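4. The room at Saldale and how people stand in it

4.1 Walls, ceiling and light

We have now spent enough time in the large room at Saldale to feel rather at home in it, and it seems only fair to the reader to dwell on the place itself for a little while before we turn to the posture records. In our first round of fieldwork, reported by Golestani and Azimi in their earlier working paper, the room was treated as a plain container for the people we wanted to watch. We wrote down its floor area, the position of the doors and the height of the ceiling, and moved on. It was Mahsa Rahimi who pointed out, on reading the transcripts again, how often people brought the room into the conversation without being asked. They talked about the brightness, about the echo, and again and again about the ceiling.

The ceiling is white and corrugated, with a steel beam crossing it on the diagonal, and the walls are white as well. Several of the people we spoke to told us that they steer by the beam. "I'm on the door side of the beam" was a perfectly ordinary way of saying where one was working that morning, and newcomers picked it up within their first few visits. We had drawn our own floor plan with a neat grid laid over it, lettered along one side and numbered along the other, and we are a little sheepish to report that not one of our participants ever used it. By April we had redrawn the plan with the beam as its main line, and the placing of observations became a good deal quicker for all of us.

Brightness was a more mixed affair. Most people liked it. One long-standing user of the room said that she slept better on the days she worked there, a claim we can neither support nor dismiss with the material we have, though we were glad to hear it. Others found that the white surfaces made small pale parts harder to pick out, and they brought darker cloths from home to lay underneath whatever they were handling. We noted these cloths in our diaries from the second visit onwards, and they return in Section 6, where we look at the small repairs people make to a room that is nearly right for them.

4.2 Leaning in and standing back

The main distinction in our coding scheme is a simple one. A person is either leaning in, with the head and shoulders brought forward over the work, or standing back, upright and with the work (if there is any) brought up to the body. We began with 8 categories, taken over from the office studies discussed in Section 2, and found that two observers watching the same person could seldom agree on more than the broad difference between these two. Touran Shokri suggested that we let the finer categories go, and although it hurt a little to part with them, the agreement between observers was much better afterwards.

What surprised us was how readily the two ways of standing turn up side by side. We had expected a room to have a sort of tempo, with everybody hunched over together in the busy stretches and everybody stretching their backs in the slack ones. Figure 6 gives a fair idea of what we met instead. Two people are bending forward on the left, one partly hidden behind the other, while a third stands near the back wall and looks down at something held in both hands. Under our scheme the first two are coded as leaning in and the third as standing back, and all three go down as occupied, which matters for what follows.

Figure 6. Leaning in (left) and standing back (near the back wall) at the same moment, under the white corrugated ceiling and its diagonal beam.

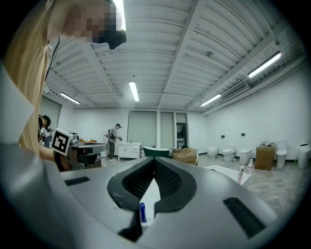 4.3 What standing back is for

It would be easy to take the standing posture for a rest, and our first diaries are full of remarks to that effect. "Taking a breather", wrote one of us, more than once. When Setareh Ahmadpour went through the 104 observation periods in which at least one person was standing back, she found that the hands were very often busy. People were turning a part over, reading a note, untangling a lead or simply holding the thing they would need next. The head was bowed, but the back was straight and the feet were free to move, and in the interviews this was described with some affection. One participant called it "doing the thinking bit on my feet".

We have come to regard this as a kind of work that the room permits and that a more crowded one would squeeze out. There is space along the back wall at Saldale in which a person can stand without being in anybody's way, and without appearing to wait for a turn. At Prasen, which we visited for comparison, the shelving runs the whole length of the equivalent wall, and the same sort of pause took place in the corridor outside – or did not take place at all. Our Prasen material is thin, with only 7 usable periods, and we would not want anyone to rearrange their shelves on the strength of it.

Neighbours matter too. Those leaning in tend to settle close together, sometimes with one person half behind another, and they talk while they do it. We had supposed that this closeness was forced on people by a shortage of surfaces, but it went on during the quietest hours, when there was plenty of room to spread out. Asked about it, people mentioned company, the ease of borrowing things and the comfort of being able to glance sideways and see how somebody else was getting on. One or two mentioned the draught from the door, and we should probably have thought of that ourselves.

The interviews also contain a fair number of complaints about necks and lower backs, nearly all of them from people who said they leaned in for long spells and forgot to stop. We did not measure discomfort in any systematic way, and the diaries can only tell us when a person changed position, never why. The timing of those changes, and whether one person straightening up prompts a neighbour to do the same, is taken up in Section 5.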